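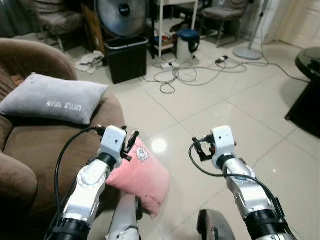 Five easy wins for a living room that has got away from you

I love a living room reset. Give me a cup of coffee, the radio on low and 20 minutes, and I will happily put a whole room back together before anyone else is out of bed. It's my favorite kind of housework, the kind where you can see the difference from the doorway!

These are the tips I keep coming back to, with a few that readers have sent in.

Start with whatever is on the floor

Cushions first, always. They're big, they're light, and the room looks half done once they're up. A pink cushion on pale tile catches your eye from clear across the house, and so does a crumpled cloth by the trash bin. Pick up the soft things and put them in two spots: clean ones go back on the seat, and anything with a mark on it goes straight to the laundry room. Don't set a stained pillow back on the chair "for now." I did that for most of March.

Faint stains on a pillow cover

Take the cover off if it comes off. Mix a teaspoon of dish soap into a cup of cool water, dab it on from the outside of the mark toward the middle, and leave it for ten minutes before you rinse. Then wash it inside out on cool. If the cover has a stitched patch on it (those sweet little bear faces are everywhere at the moment), go around the patch with an old soft toothbrush and don't scrub across the stitching. Printed lettering like LITTLE BEAR gets the same gentle treatment, and keep the iron off it.

If the cover is sewn shut, spot clean it and stand the pillow up somewhere airy, turning it every few hours. Drying it flat takes forever and the filling goes lumpy.

Bringing back a fuzzy armchair

Plush chairs are so cozy, and they do hold on to everything. Vacuum with the upholstery tool in one direction, all the way around the rim, then go back over it in the other direction. Do the crease where the seat meets the back twice. You'll be amazed what comes out of there (I once found a spoon, a library card and most of a cracker).

For hair and lint, a slightly damp rubber glove beats every roller I've bought. Put it on, stroke toward yourself and the fluff gathers into a neat little roll. When you're done, run a soft clothes brush over the fabric so the pile all lies the same way. It looks brand new for at least an evening!

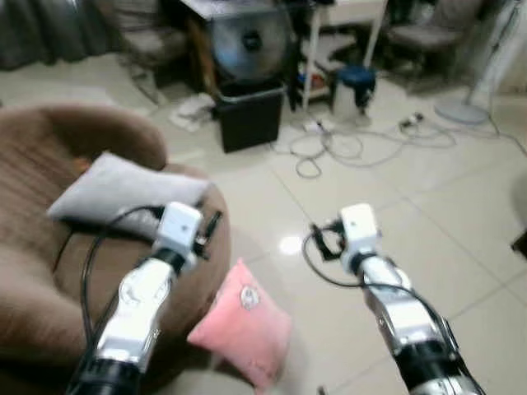
A round chair with a low seat only needs one pillow. Two will fight for the space and one of them always ends up on the floor, so pick the one you lean on and give the other one a home on the couch or in a basket. I like a light gray one against brown. It looks calm, and it doesn't show every crumb the way a dark one does.

Cords, cords, cords

White cables on a cream floor seem like they ought to disappear, but they don't, and they're easy to trip on. Unplug everything at the power strip before you start pulling at loops. Then work one cord at a time from the plug end, and wrap any extra length in a loose figure eight with a strip of hook and loop tape around the middle. Never coil a cord tightly, and never run one under a rug.

Alasdair Pringle wrote in with a good one: put a scrap of colored tape on each plug and a matching scrap on the thing it runs. Red for the fan, blue for the lamp, and so on. I tried it the same night and I'm a complete convert.

Once they're wrapped, slide the power strip back against the wall, with nothing lying on top of it.

Shiny tile without the streaks

Glossy tile is gorgeous and it tells on you. Sweep or vacuum first, or you'll be pushing grit around in circles. Use warm water with just a few drops of dish soap in the bucket, wring the mop until it barely drips, and work backward toward the door. Follow with a dry microfiber cloth under your foot (good for the thighs, too). Turn the ceiling light on while you dry and check the spot where it reflects. Any haze shows up right there.

Change the water as soon as it looks gray. If you still get streaks, you're using too much soap, so do one pass with plain water.

The trash bin goes last. Empty it, wipe the rim, and tuck a spare bag under the liner for next time.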